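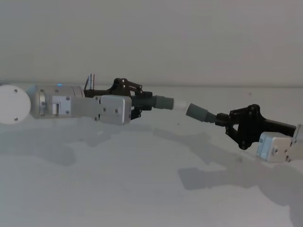 The hardest trick in the Stulberg school robot club is passing something from one hand to the other. You did it with your spoon this morning and didn't even brag. Our two robot arms, Wekar and Rusen, have been learning it since March. Each arm has a gripper with a rubber fingertip, and the thing being passed is a little white tube. A tube has no feelings, which helps.

Last updated: March
Reading time: 3 minutes
Filed under: Kids Explain It > Robots & Clubs

So how does a robot arm know where to go? Somebody tells it. An arm has joints, like your elbow, and a motor turns each one. The program is a list of turns.
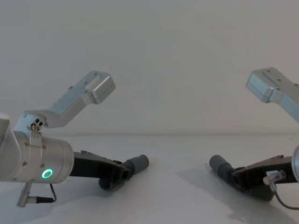
Our first list had 80 steps. The new one has 126, and most of the extra ones say "slower."

Timing is the other problem. If Wekar lets go too soon, the tube falls. If Rusen pulls too soon, you get a tug-of-war between two machines that never get tired. 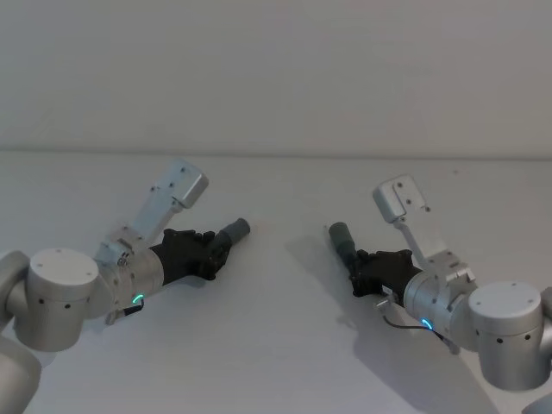

We plan to try it 400 times before the Qudah Cup. The rules allow 3 drops. We would like more.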